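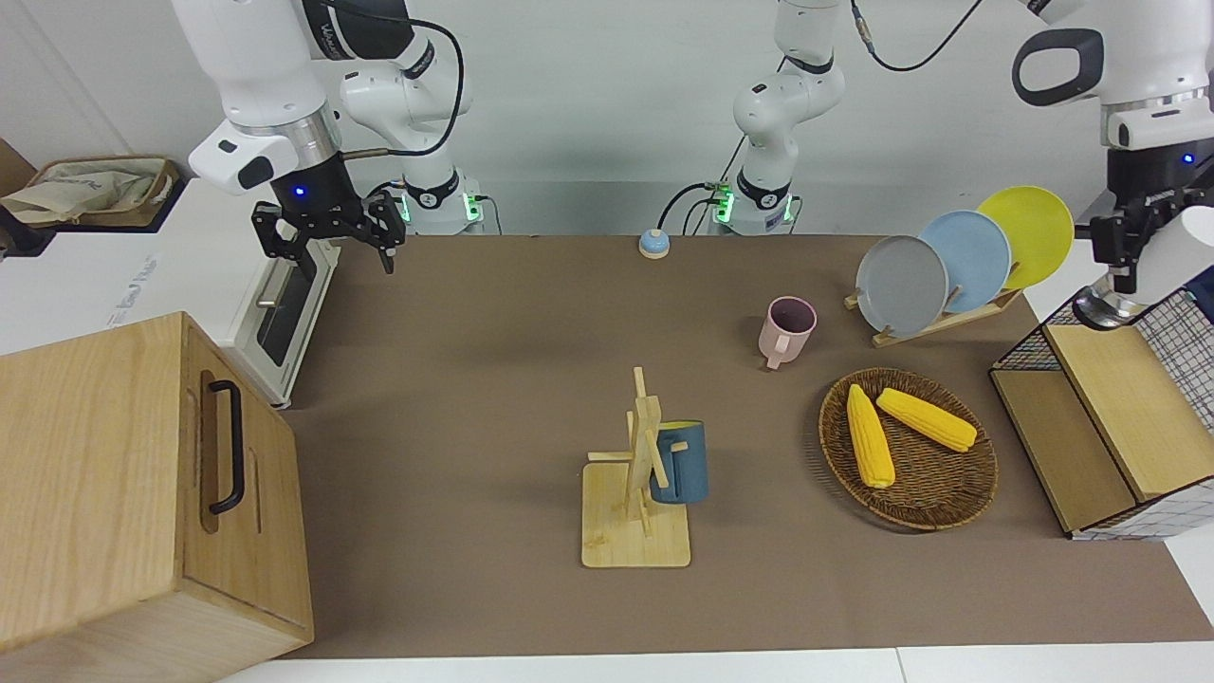 Do you need a warranty on a toaster?

The kettle died in April, and while I was in the shop replacing it I was offered three years of cover for a thing that boils water. The cover cost more than a third of what the kettle did. I said no, the young bloke at the till said "are you sure?", and I've been cranky about it ever since, so this month's money column is about extended warranties on small appliances.

Let me say up front that I don't think they're a swindle. A swindle would be easier to write about. They are a product with a price, and my complaint is that hardly anyone selling them will talk about the price in a way that lets you judge it.

Take the Kiretti Home Plan, which is the one I was offered. The brochure says 3,891 claims were "resolved" last financial year. Fine, but out of how many? Of those, it says 3,319 were resolved "to the customer's satisfaction", and there's a lovely photo of a family eating breakfast next to that number. I would like to know what happened to the others. I would also like to know how many people rang up, were told their problem was wear and tear, and never became a claim in the first place. I rang to ask. After a good while on hold I was told the figures in the brochure were the figures they had.

The Jistine plan is cheaper and has a shorter booklet, which I took as a good sign until I read it. Scale build-up in a kettle isn't covered. Crumbs in a toaster aren't covered. Any fault "arising from heat" in a heating appliance is looked at case by case. I read that one twice. You pay the postage to send the item in, and if they find nothing wrong you pay the postage back as well. For a cheap toaster, that could be most of the price of another toaster.
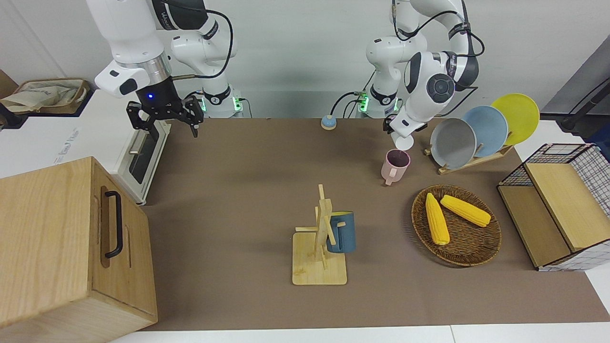
Then there is what you already have. Under Australian Consumer Law, goods you buy from a shop come with guarantees that can't be signed away, and they don't stop on the day the maker's warranty does. How long they last depends on the thing and what you paid for it. A dear oven that conks out after 14 months is probably still the seller's problem. A bargain-bin sandwich press might be a harder argument. Either way, it's worth asking the person at the counter what their plan gives you on top of that. The bloke I asked told me it gave me peace of mind. I asked if it gave me anything else and he went to get his manager, who said it gave me a phone number.

To be fair to the other side, a reader wrote in after our last issue to say her Trallau plan paid out on a bar fridge without a murmur, and a new one was at her door in 11 days. Good on them. A fridge is a different animal, though. It costs a fair bit, you can't do without it, and you can't carry it back to the shop under your arm. If I were ever tempted it would be there, and I'd still want to read the booklet at home first with a cup of tea. Most plans have a cooling-off period, so if you've been talked into one at the till you may be able to get your money back. Look for the date on the receipt.

I've also been told I should simply buy better. The Ásgeirsdóttir toaster is the one that keeps being recommended to me, usually by people who have just bought one. It has 2 slots and costs as much as a decent pair of boots. The maker says it will last "a generation". The maker's warranty, I noticed, lasts two years. If they believed the first bit I'd expect them to be braver with the second.

What I do now is pretty dull. I keep the receipts in a shoebox, and I take a photo of each one on my phone as well, as the ink on the shiny paper fades to nothing by the following summer. When a shop offers me cover on anything small, I say no and put the same amount in a separate savings account. So far it has paid for the kettle and part of a stick blender. It could all go wrong tomorrow if the microwave and the iron go in the same week, and I'll own up in this column if they do.

If you've had a claim knocked back, or paid, I'd like to see the letter. Black out your address and the policy number before you send it in. I'm mostly after the reason they gave, word for word, and what you'd paid for the plan.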